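Finishing Rulton on the slow setting

19th February

I finished Rulton last night. It's a puzzle game where you run a small ferry port, and I've been playing it on my phone since June, mostly on the bus. My save file says 722 crossings, and I can believe it.

You start in Farina with one boat and a timetable that doesn't work. Passengers turn up in the wrong order, cargo blocks the ramp, and the tide changes every few turns. The early levels can be done by guessing. From Irine onwards they can't, and I was stuck there for most of the autumn.

What got me past it was turning the speed down. The slow setting is in the options under Accessibility, and it doesn't affect your score. I wish I'd looked sooner.
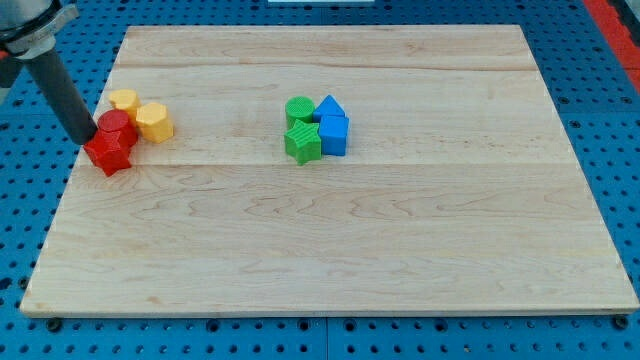
What I'd change

The music is a short loop and I switched it off within two days. Undo only goes back four moves – fine on small maps, annoying on the big ones. The text on the cargo labels is also too small for my phone.

I'd still recommend it. There are no adverts once you've paid, and it works without a signal.

Aivar Ķēniņš lent me Randano, by the same developer, so I'll start that next. He says the first chapter drags and to keep going until you get the second boat.

4 comments
Share this post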